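Sorting laundry at the same table where I do my bookkeeping – how do you keep it from spreading?
Household & Laundry board
Posted Thu 3 July

Shiuli Pramanik
Hello all, I've been reading this board since February and finally have something to ask. We moved into a smaller place and the only decent flat surface I have is one worktable, which I covered with a flowered cloth because I wanted something cheerful to look at. The trouble is that it has to be my desk and my laundry table, both. My calculator and my pens live at the front left corner, and everything else gets taken over by clothes. I have a green plastic basket in the back corner that was supposed to solve this, and a couple of wire and mesh baskets up on the sides, but the clothes still end up on the table and I still end up doing the Graltley invoices with a pair of pants at my elbow. 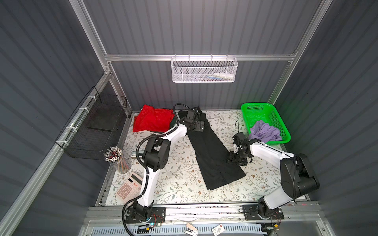
Kipchumba Rweyemamu wondered whether the basket was part of the trouble, and wrote: Hi Shiuli, welcome! I had the very same setup for years, except mine was a door laid over two file cabinets. What I found was that a basket in the corner of the table takes up the space you need for folding, so you fold in whatever strip is left and then you give up halfway. Put the basket on a chair next to you and take out one piece at a time. The piece gets folded and leaves the table before the next one comes out. It feels slow for the first week, I'll admit, but I can get through a full load in one sitting now, and I used to leave it until bedtime.

Do the pants first. They're long and they need the whole depth of the table, so it helps to have it clear. Lay them flat with the legs together, smooth from the waist down, fold in half lengthwise and then in thirds. Shirts and other soft dark things can come after, and they need a good shake before they go down, or you'll be chasing the wrinkles with your palm forever.

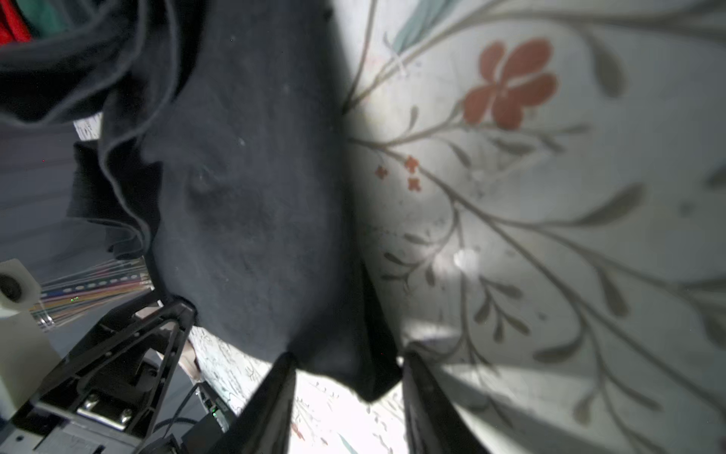

Dark cottons also pick up lint from everything, and a pale printed cloth underneath will show you every speck that falls off, so I keep a lint brush in the pen cup (yes, with the pens). I turn black T-shirts inside out before washing, too. My sister swears by a spray called Clasurent, but I've used up nearly 2 bottles of it and couldn't tell you what it does besides smell of lemons. Anything lacy or delicate I would fold last, on its own, with clean dry hands.

As for the desk things, I'd move the calculator up into one of those side baskets on laundry days. It takes a second and you won't be digging it out from under a towel.

Fiten
get a tray. put the calculator and pens on it, lift the whole thing off when you fold. mine was 7 dollars at Pisharody, the one by the bus station, they had a stack of them

Shiuli Pramanik
Thank you both! I tried the chair last night and did the whole load before supper, which hasn't happened since we moved. The tray is a lovely idea as well – I'll stop by on Saturday and see if they have any left.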